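Drucken | Per E-Mail versenden

Der Kopf, den keiner aufisst

Warum der Chinakohl seit Jahrzehnten im Gemüsefach wohnt und trotzdem nie ganz dazugehört
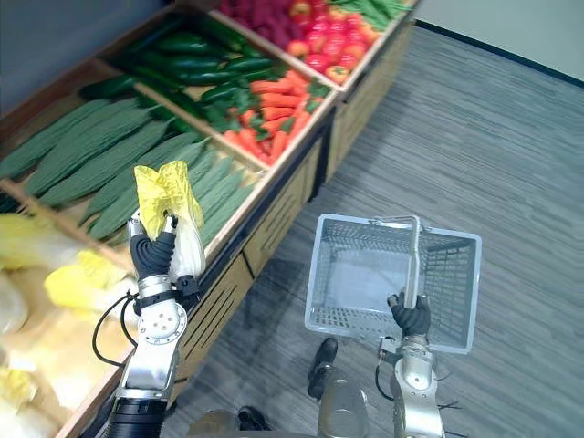 Es gibt Gemüse, das man kauft, weil man es essen will, und es gibt Chinakohl. Den kauft man, weil im Rezept »ein halber Chinakohl« steht und der Handel halbe Chinakohle nur ungern herausrückt. Die eine Hälfte landet am selben Abend in der Pfanne. Die andere beginnt ein zweites Leben im untersten Fach des Kühlschranks, zwischen dem Ingwer und einer Tube Meerrettich, und dieses zweite Leben dauert erstaunlich lang.

Bei mir in Skoseck waren es zuletzt mehrere Wochen. Ich habe die äußeren Blätter entfernt, dann die nächsten äußeren Blätter, und darunter kam immer wieder ein Kohl zum Vorschein, blass, knackig und etwas vorwurfsvoll. Kopfsalat wäre in derselben Zeit zu einer Flüssigkeit geworden.

Dabei hat er eigentlich alles, was man von einem modernen Gemüse verlangt. Er ist mild, er bläht kaum, er stinkt beim Kochen nicht durchs Treppenhaus wie sein Verwandter, der Weißkohl. Vielleicht liegt genau da das Problem. Grünkohl hat Vereine, die zu seinen Ehren mit dem Bollerwagen durch den Nebel ziehen. Spargel hat Königinnen. Chinakohl hat Dosenmandarinen. Wer in einem westdeutschen Haushalt groß geworden ist, kennt die Schüssel: feine Streifen, ein Joghurtdressing aus der Tüte, obendrauf die Mandarinen, und irgendeine Tante sagt, das sei mal was Leichtes.

Im Gasthof Forsyth, zwei Straßen weiter, steht dieser Salat bis heute auf der Karte, inzwischen unter »Fernost«. Ich habe ihn im Mai bestellt, aus Pflichtgefühl. Die Mandarinen waren noch da. Hinzugekommen war Sesam.

In Korea würde man über all das vermutlich den Kopf schütteln. Dort wird der Kohl gesalzen, mit Chilipaste eingerieben und vergoren, und in vielen Familien ist das Einlegen im Spätherbst ein Großereignis, bei dem sich die Generationen in Gummihandschuhen gegenübersitzen. Auch bei uns wird jetzt fermentiert, allerdings meistens allein und mit Feuchtigkeitsmesser. Die Ladenkette Brurard verkauft dafür Gläser mit Gärventil, und im Gemeindehaus von Skurnano gibt es im Juni einen Kurs, zwei Abende, Schürze bitte mitbringen. Er ist ausgebucht.

Ich habe es ohne Kurs versucht. Vierteln, salzen, stehen lassen, abspülen, einreiben, ins Glas drücken, bis nichts mehr herausschaut. Das Rezept versprach nach neun Tagen eine »lebendige Säure«. Lebendig war sie. Sie hob in der zweiten Nacht den Deckel und lief am Küchenschrank herunter, und seither hat die Besteckschublade einen Charakter, den ich Gästen gegenüber nicht mehr anspreche.

Geschmeckt hat es trotzdem. Scharf, sauer, ein bisschen nach Meer, zu Reis und Spiegelei ganz großartig. Ich war so begeistert, dass ich gleich am Samstag wieder zum Markt gegangen bin. Für die nächste Ladung brauchte ich laut Rezept anderthalb Köpfe.

Ich habe zwei gekauft. Der halbe liegt unten neben dem Ingwer.

Drucken | Per E-Mail versenden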